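The checklist on my wall has 72 lines on it, and I wrote every one of them, so I have only myself to blame when I'm grumbling through it at eleven at night.

I've been meaning to write about rules for ages! Specifically the rules for collecting handling data with hand-held grippers, because Carol Rowbotham asked me what ours look like and my reply got way too long for an email. So you all get it.

Rule one for me is that the item gets written down the same way every time. When I started out I'd type "gray thing, soft" in the log and move on, and then Firdevs Karaca would be stuck at the other end trying to decide if gray thing, soft was the same as gray cloth from the session before. (She was very patient. I wouldn't have been.) Now we have a word list, and if a word isn't on it you ask before you make one up.

Rule two is to leave the background alone. I know people who love a bare white table and good luck to them, but Cathal Quinlan argued hard for real rooms in January and I've come around to it completely. Books, pens, tape, phone, all of it stays.
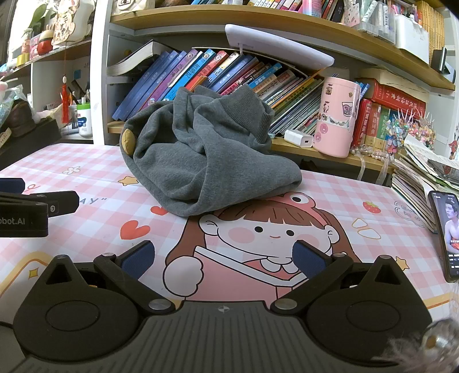
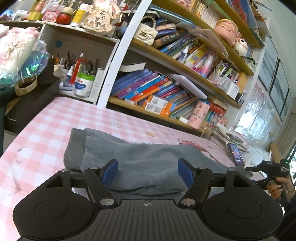 Soft gray fabric, checkered pink and white underneath, and a full bookshelf behind.

Rule three is the one I get the most pushback on - you don't redo a bad grab and throw the first one away. You keep it and you mark it as a miss. Our first Clisgate batch had 258 clips and hardly a miss in it, and Cathal sent the whole thing back with one line: "Nobody is this good." Fair enough. We'd been tidying up after ourselves without really thinking about it.

Then there's privacy, which I'd put higher if I were starting the list over. Check for names, addresses, and anything personal on a screen before a clip goes anywhere, and get a yes in writing from whoever lives there. A yes over the phone doesn't count, even from your own sister. I have had that argument and I'd rather not have it again.

Still undecided: how long a session should run. Mine go 110 minutes and my wrists hate me by the end, so I'm trying shorter ones this month and will report back. Carol, if you've got your own version, please send it over!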